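My pre-season wardrobe check, with notes (summer dresses and sandals)

Every February, when I'm fed up with jumpers, I pull all my summer things out of the vacuum bags and go through them one by one. I used to do it in my head and then find a split seam at a wedding, so now there's a list. Copy it, change it, stick it inside the wardrobe door! My comments from this year are underneath each bit.

1. Seams and hems
Turn inside out, pull gently either side of every seam: DONE
Armholes and side zip: DONE, one repair
Hem all the way round: DONE

The green Vina wrap dress had a gap under the left arm that I could get my thumb through. I must have worn it like that for half of last summer (sorry, everyone). Five minutes with a needle and it's fine. The hem on the coral midi is hanging on by hope, so that one's in the mending pile.

2. Straps and fastenings
Tug each strap at the back, where it's sewn in: DONE
Hooks, poppers, buttons: TWO MISSING
Zips run freely top to bottom: PASS, bar one

I rub a candle stub along any zip that sticks. My Zoritz jumpsuit still catches near the waist even after that, and I'm not going to be trapped in a café loo again, so it goes to the alterations lady before I wear it anywhere. The linen shirt dress needs two buttons and of course the spare ones have vanished.

3. Fabric
Hold up to the window for thin patches: DONE
Moth holes, pulls, bobbles: DONE
Marks under the arms and round the neck: THREE TO WASH AGAIN

White cotton is the worst for this, it goes in clean and comes out of storage with yellow bits you'd swear weren't there. Soak first, then wash, and dry it outside if the weather lets you. I don't bother with fancy stain sprays any more. The peach blouse has gone see-through at the elbows and I'm keeping it for sleeping in.
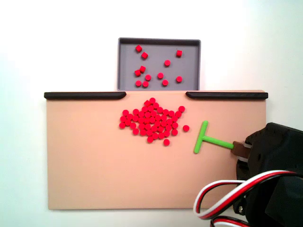
Peach and red, with black and grey.

4. Jewellery and small bits
Clasps open and close: DONE
Jump rings pinched shut: DONE
Earring backs: NEED MORE
Anything rough that could snag a knit: ONE FAIL

My long Clilico necklace has a little burr on the clasp and it has already pulled a thread in my favourite cardigan, grrr. A nail file took most of it off, but I'll check again before I put it near anything knitted. If your ears are fussy like mine, wipe the hooks as well. And do look inside old handbags while you're at it, I found a ring I'd been sulking over since the autumn!

5. Sandals and wedges
Heel tips not worn through: FAIL on the tan pair
Straps not cracking at the buckle: PASS
Soles still have some grip: PASS, just
Walk up and down the stairs in each pair, holding the rail: DONE

This is the bit I take seriously, as I went flying in wedges once and had a purple knee all through my holiday. The Szewczyk pair are so comfy but the bottoms are getting shiny, so no wet pavements for those. If the glue is lifting at the toe, get it sorted before you wear them out.

6. Putting it all back
Wooden hangers for anything heavy: DONE
Knits folded, never hung: DONE
Fresh lavender bags: STILL TO BUY
Floaty maxis kept off the floor of the wardrobe: DONE

I moved the maxis to the tall side and pinned up the longest one. The rail is groaning a bit so I've taken the winter coats off it and put them in the spare room for now.

Still open: two buttons, one zip, tan heel tips, coral hem, earring backs, lavender. I'll tick them off here as I go, and tell me in the comments what you check that I've missed.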